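Landmont toy library moves to bigger rooms on Stuvside in February

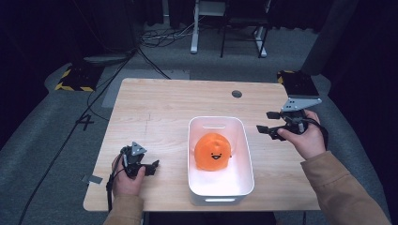 So what is changing for the families who borrow? Very little apart from the address and the opening hours, as every membership carries over and toys already out on loan can simply come back to the new place.

After 23 years in the same narrow storefront, the Landmont Toy Library is packing up its shelves and heading across the river to Stuvside, where it has taken the ground floor of the old pharmacy building next to the bus turnaround. Anyone who has ever tried to get a double stroller past the puzzle rack on a rainy afternoon will understand why the news has been met with such happiness around town.

The library now has 800 toys in its catalog, from wooden train sets and dress-up clothes to board games, soft toys and those enormous floor puzzles that are always missing a corner piece. Until now a good share of them has lived in a basement, which meant that if you wanted the marble run you had to ask for it, wait a while, and hope that whoever went down for it came up with the right box. In Stuvside everything will be out on open shelves, and there will be a carpeted corner where little ones can try a thing out before it goes home.

Loans stay at four weeks, with one renewal if there is no waiting list. The yearly family fee goes up for the first time in a long while, to $29, and grandparents can be added to a family card at no extra charge – a small thing, but one that people have been asking about for ages. Soft toys may still be returned unwashed, though a quick shake over the back steps is always appreciated!

Families from Trarkville, who have so far had to change buses to get here, will be glad to hear that the 44 stops right outside the new door. Parking is behind the building, through the gate by the bakery.

The old storefront closes for lending at noon on the last day of January, and the new rooms open at 10 a.m. a week and a half later, with coffee, juice and a table of retired games free to take home. Returns during the break can be left at the Landmont post office counter, in a bag with your card number on it.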